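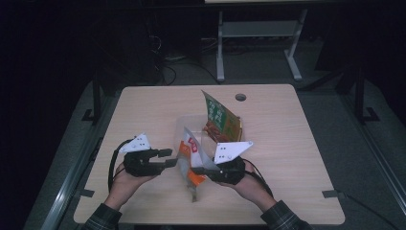 The Snack Box

I have loved exactly three tables in my life, and the pale one with the rounded corners is the one I would save from a fire. It came from the Ristow sale, the year they cleared the old offices on Fultholm Road, and it has a little round hole in the top where somebody's lamp cable must have gone. My sister says a hole in a table is a fault. I say it's a porthole!

Anyway, the snack box lives there. It's a clear plastic box, so clear that on a dull afternoon you can look straight at the table and miss it, and it is the most important thing we own. Everything crinkly goes in it. Green bag at the back, standing up as if it were waiting for a bus, then whatever is white and orange, then the small stuff, which sinks.

The rule came from my grandmother, who ran the tea counter at Cosgrove station for 28 years. Big bags behind, little ones in front, and you never, ever lay a bag flat, for a flat bag gets forgotten. She could pack a tin for the sleeper train in the time it took the kettle to boil, and when you opened it, somewhere north of Buvoser with the blinds down and the carriage rocking, every single thing would be facing you. I used to open it and shut it again just for the pleasure of opening it a second time.

So on the last evening of January's long wet spell, with the trip to Buvoser coming up in the morning, I did the box properly. Out it all came. I had the carpet swept and the big light off, and I felt as grand as a surgeon.

The green one went in first. It wouldn't stand. It leaned to the left, I straightened it, it leaned to the left again, and I laughed out loud in an empty flat. Fine, lean then! Gran had a bag like that in every tin. She called it the drunk uncle and built the rest of the family round it to hold it up.

Next, the white and orange. I picked it up by the top and let it hang there for a bit, all creases and shine, and I swear the smell of the tea counter came up off it: hot metal, wet coats, sugar. I was 7 again with my chin on the counter, and she was letting me choose. You had to choose by sound. She would hold a wrapper behind her back and scrunch it, and if you guessed right it was yours. I got very good. I could tell caramel from toffee through a closed door.

I shut my eyes and gave the wrapper a scrunch over the box.

And from the kitchen, where there was only the kettle and the dark, somebody scrunched back.

I wasn't frightened, that's the wonderful part. I knew that scrunch. It was quick, twice and then once, and it meant: go on, what is it?

"Toffee," I said.

The kettle clicked off by itself. I hadn't put it on.

I packed the rest of the box in no time at all, little ones in front, and in the morning I carried it down to the train on my lap, lid on, with the drunk uncle leaning against my thumb the whole way to Buvoser.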